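Between the Songs: What Singers Say and What the Crowd Does About It
Student project report, Popular Music and Society module
January 2026

I picked this topic because of a row on a train. I'd been to see a band called Rerkis in December, and on the way home two people in my carriage were going at it over a speech the singer had made halfway through the set (it was about rents, and about venues being sold off for flats). One of them thought it was the best bit of the night. The other one said she'd paid 23 quid for songs and got a lecture. I got off before they'd settled it and I've been thinking about it ever since!

So my question was a simple one: when a singer stops to talk about something serious, do people in the crowd mind? And does it depend on what they're talking about, or on how long they go on?

I went to three more gigs after that first one. Two were at the Prullora, which holds 1505 if you count the balcony, and one was at Skendora, a basement with a bar at one end and a very low ceiling. I stood near the back each time with a notebook and wrote down every bit of talking between songs, how long it went on (phone stopwatch) and what the people near me did. Afterwards I handed out a one-page questionnaire in the queue for coats. I got 90 filled in, which I was really pleased with, although a few were more beer than paper by the time they came back to me.

The longest speech I timed was just over four minutes, at the Prullora, from a support act I'd never heard of. It was about a hospital closing. For the first minute the place went properly quiet, and then you could hear the bar start up again, and after that the chat just spread forwards. Someone shouted "play one!" and got shushed from three directions. I've put this in my notes as a mixed reaction but that doesn't really do it justice – it was more like two crowds in the same room.

Skendora was different. The singer there hardly spoke at all, except before a song called Miyazaki, when she told us it was for her gran and then had to stop and retune. I've never heard a room cheer a retune before.
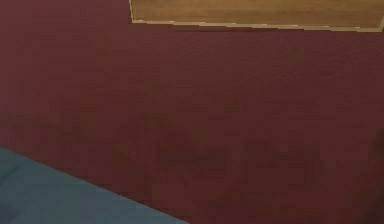
Dark maroon, with a wooden panel along the top.

On the questionnaires, only 18 people said they'd rather a singer never mentioned politics on stage. That was far fewer than I expected. Plenty more said they didn't mind it as long as it was short, and the word "short" came up again and again in the comments box. One person wrote "two sentences and then a banger", and I nearly used that as my title.

What surprised me most was how many people said they couldn't remember what the speech had been about. They remembered that there was one, and whether they'd clapped, and in one case what they were drinking at the time. I hadn't put in a question about this, so it only came up when people added it themselves, and I wish I'd planned for it.

There are things I'd change. People queuing for coats have stayed to the end, so anyone who walked out in a huff never got a form from me. I also went to gigs I fancied going to, all guitar music, all in the same town. A folk club or a big pop show might give you a completely different answer. And my stopwatch timings are a bit wobbly when the guitarist noodles away under the talking – I never decided whether that counted as a song starting, and I did it one way at the first Prullora gig and the other way at the second.

If I carry this on next term I'd like to ask the performers as well. I did email Rerkis and got a nice reply saying they'd have a think after the tour, so I've left a space for their answers in the appendix, after the blank questionnaire and the timing sheets.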